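Home Projects Reports Teams Contact

Search this site Go

We use cookies to make this site work better. Accept Settings

What a Local Racer Does for an Oil Brand
Student project report, Motorsport Marketing, by Hedvika Šimko

I grew up next to a kart track, so when we got to choose our own topic I went straight for sponsorship (sorry, tire wear people). My question was pretty simple: does anyone remember the oil company on the side of the car? I picked Storura, a small lubricant brand that has backed the Lindsay hill climb for 9 seasons and put its name on Raffaele Pace's hatchback for most of them.

I handed out a one-page survey in the paddock and by the food stands in July, and got 341 usable answers back. The ticket office gave me 3516 as the gate figure for the weekend, so my sample is a bit under ten percent of the crowd. I was thrilled with that!

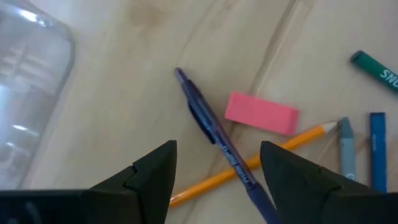

The first question was open – name any sponsor you saw today. Storura came up on 44 percent of the sheets, way ahead of Prevlow, which paid for the big banner at the finish line. I really expected the banner to win. A lot of people wrote "the oil on Raffaele's car" and then had to think about the name, and I counted those only if they got it in the end.

Raffaele talked to me for half an hour between runs, and he said the parts store visits matter more to him than the sticker. He stands at the counter at Pimard for a morning, people bring their kids, and they ask him what to put in a twelve-year-old pickup. I'd love to know how many of them buy a bottle afterward, but Pimard wouldn't share sales numbers, so that part of my plan had to go.

Next time I'd survey on both days and add a question about what people already use at home. My full question sheet is in Appendix A.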